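Journal Club and Public Lecture Group, School of Epidemiology
Minutes, Sep 8, 2021

Present: Fengying Xiao (chair), Thaís Queiroz (minutes), and the usual back row.

1. Last minutes. Approved, with one correction: the Erari trial was "underpowered," which the minutes had as "overpowering."

2. Public lecture. The title "Why Your Average Is Lying to You" was adopted after 20 minutes of debate over whether it should be "Mean." Arkell Hall holds 48. Some 39 have signed up, several of them our own students, who have been promised sandwiches.
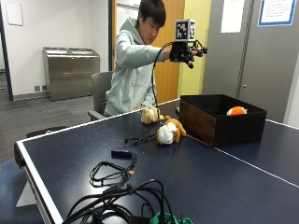
The chair asked that slides with confidence intervals be readable from the back. Thaís pointed out that last year's were hard to read from the front.

3. Holanda prize. We received 5 entries. One is a poem about missing data and stops halfway down the page. Judges will decide whether this is a device.

4. Neonatal reading list. The Tiserau paper stays on. Fengying has now read the appendix and does not recommend the experience.

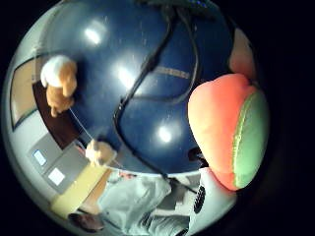 Cables on a dark blue surface.

5. Any other business. The kettle was raised again. Deferred again.

Actions: Thaís to order sandwiches. Fengying to find two judges who like poetry.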